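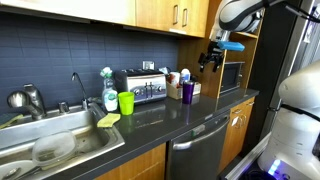 The Sequel Comes Home Early

Every film industry has a season when it announces things. Ours runs from the first cold rain until 28th February, the last day the Hurkside fund takes applications, and during those weeks no actor can buy an onion without a sequel being attributed to him.

This year's onion belongs to Gemel. You will remember the first film, in which a tax inspector inherits a ferry and learns to sing. You may remember the second, in which he does it again with a larger ferry. A third has been on the way for so long that the boy who played the deckhand now has a mortgage and a beard, and would like both taken into account in his fee.

Dalia Chraibi directed the first one for very little money and was not asked to direct the second. She is, everybody now agrees, the only person who could possibly do the third. I met her at her kitchen table, where she had the script in front of her and was removing the songs.

"There were eleven," she said. "The producers think there are still nine."

How many are there?

"Four. One of them is humming."

The producers are Prullitz, a company that owns a great many screens and has opinions to match. Prullitz wants Gemel 3 on 915 of them over a single holiday weekend, up from 200 for the original, which opened opposite a cup final and a flood. The second film played on 1,197, and people came out of it looking as though they had been told something about their pension. Chraibi saw it in a matinee, alone apart from a man who was asleep. She recalls it fondly. The seats were good.

Then there is Sial, the streaming service, which would like the film to skip theaters and arrive in six parts. Sial's notes on the script run to more pages than the script. They ask whether the ferry could have a rival. They ask whether the inspector could be younger, and in a separate note whether he could be two people.

Chraibi has answered all of them politely — she has a folder of polite answers, some going back to her student days — and has changed one line. It was a line about parking.

What she wants to make sounds smaller than either company has in mind. The inspector is retiring. The ferry is being replaced by a bridge. For most of an hour he goes up and down the river returning fares to people he overcharged, and some of them don't want the money. She read me a scene with a widow who insists on a receipt, and I laughed, and then had to look at the window for a bit.

Shooting is supposed to start in March, river permitting. The bridge has been found. The ferry, sold after the second film, is a seafood restaurant, and the owner wants a speaking part.

She has offered him the humming.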